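Dye notebook, September, late afternoon

Second madder bath today, and I'm so pleased with it! The Kenine wool went in at 80 grams - a small skein, but I wanted to be careful with what's left of the Trellusis root.

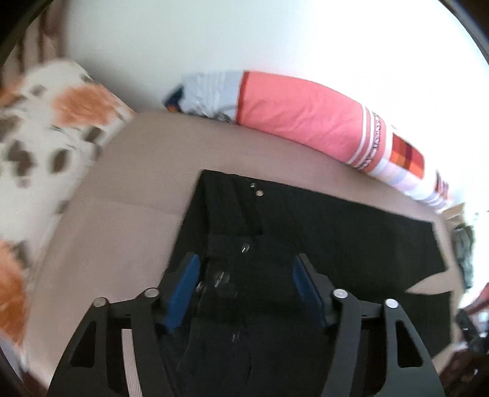

The first skein came out more brick than red, and I do love it, though it's a long way from the shade on the Narkberg card. I kept this pot cooler and let it sit through lunch (and a good bit after, if I'm truthful).

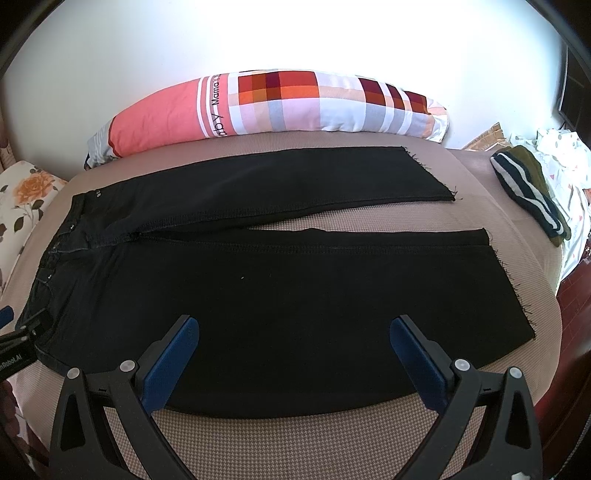
Does the alum bath need to be mixed fresh each time?
Topping up the old one has worked fine for us so far, with a little extra alum for each new skein.

Rinse tomorrow, then label it 442.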